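July 24, 2020

Clock drift, finally beaten

I have been grinning at my terminal all week. Wokon, the little alignment tool I have been building on evenings and weekends, can now take two recordings from two separate hand-held grippers and put them on one shared timeline without me touching a thing!

If you have never fought with this, lucky you. Each gripper has its own camera and its own clock, and the clocks wander apart. On a long take from the Brenley set I measured 140 milliseconds between start and end, and that is plenty to make a policy close its jaws on air. My old fix was one offset per file. Great at the beginning, useless by the end.

The new version fits a slope as well as an offset. It looks for the marker cube on one gripper in the other one's view, gets a pose from the printed pattern, and matches that motion against the tracked path – so the bathroom takes, where both tools work close together over the toilet bowl, are the ones I trust most.

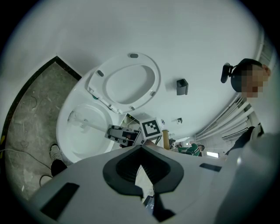 A reader going by Stumberg wrote in to say that a straight line won't hold once the cameras warm up, and that I should fit the drift in short pieces and smooth over the joins. Good point, and I tried it the same night. With 3 pieces per take the leftover error dropped again, though the joins still wobble when the marker is out of sight for long.

Next up is speed. The full pass over roughly 2,000 clips runs overnight on my desktop, and most of that is marker search on full-size images. I want to try Bjarnason's trick of searching small and refining big – his code is tiny and very readable. The piecewise fit is on the dev branch if you want to break it.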